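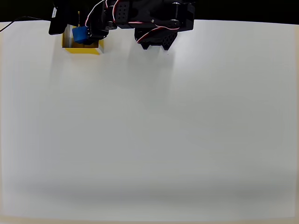 Sheyla Chambi wrote to ask whether a collection of agency nursing contracts could really help somebody decide on a first rural placement, and I've been chewing on her question ever since. My answer is yes, mostly, so long as you read the notes first!

Urnuma Placement Records
Data card, last revised 27 June 2020

What's in it
There are 364 placement records, one row per contract, covering short-term nursing and midwifery jobs in regional hospitals and aged care. Each row gives the ward type, contract length in weeks, roster pattern, travel allowance, and whether accommodation was included (a bigger deal than you'd think when the only motel in town is full of shearers). Names of nurses and hospitals were taken out before the file came to us.
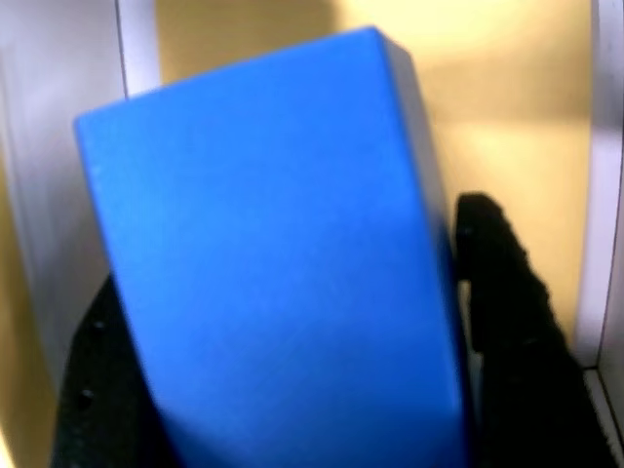

Contract length is the column I'd look at first. Most run between 4 and 9 weeks, and extensions get their own row, so please don't add them up as new jobs. Roughly 185 of the rows also carry free-text comments from the nurse, lightly tidied for spelling and otherwise left alone, grumbles and all.

Known gaps
Theatre and dialysis are thin. Allowances are in dollars before tax, and a blank means nobody filled it in, so don't treat it as zero. Anything tagged Trovomthorpe used an older form with no roster field.

Files
placements.csv
comments.csv
fields.txt

Thanks and contact
Hanna Głowacki checked the ward codes and Cúc Phí wrote the field guide, bless them both. Corrections are very welcome and go to Thu Võ, who'll fold them into the September update.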